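Desk and Brick Wall – Room Gallery

Posted by Jana Tiedemann, January 19, 2022

The back room at Novport has one long job: paperwork, small repairs and whatever needs a flat surface. Bernd Petersen and I rearranged the desk area this month. The aim was a clear front half for working, with the light and the small items kept toward the rear. Room notes are with each picture. 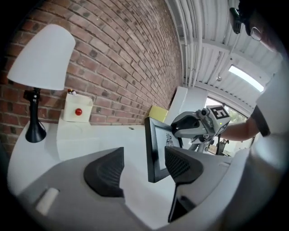 2 min read

Brick wall side. The lamp has a white conical shade on a slim black stem, with a flared black base. To its right is the small white box with the round red button. The black-framed piece stands upright and is turned at an angle, so the line drawing faces into the room. Brick color is uneven – some are darker and mottled. We left the wall unpainted and unsealed. Paint would need a primer coat and would hide the joints.

The desk came from Kleinschmidt and was put together in place. Cables for anything on the top go through the round hole, then along the underside to the wall outlet. The drawers hold paper, tape and spare bulbs, with the heaviest items at the bottom. Floor tile is wiped with plain water, no wax.

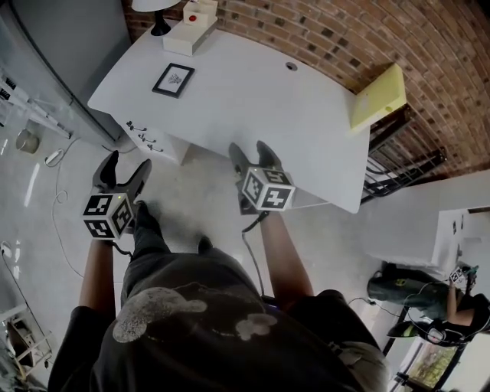

White desk with three-handle drawer unit, on white tile.

Still open: a second lamp for the right end, and felt pads under the drawer unit. Measurements are on file with Ute Dreßler.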